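Folding towels flat on a bed: thirds or halves?

lellemby_linen
8/25/21
I fold on the bed because the table is too short. My trouble is the second fold. The doubled part comes out thick, a ridge forms across the middle, and the stack leans once it reaches the shelf.

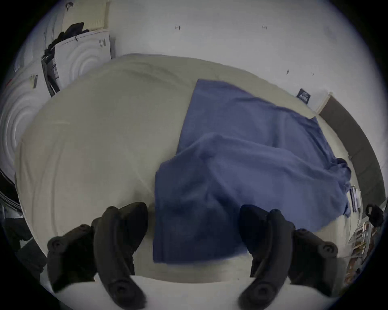
Shelf depth is 340 mm. Thirds lengthwise, then halves, should fit, but the ridge adds height.

adom_odoi
Smooth the first layer from the center out before making the second fold. A mattress gives under your hands, so creases stay in. Cut the tags off too.

stisbridge7
Disagree on tags. I keep them for the wash temperature. Halves only, no thirds. I've folded that way since 1993.

lellemby_linen
Halves overhang my shelf.

adom_odoi
Then roll them.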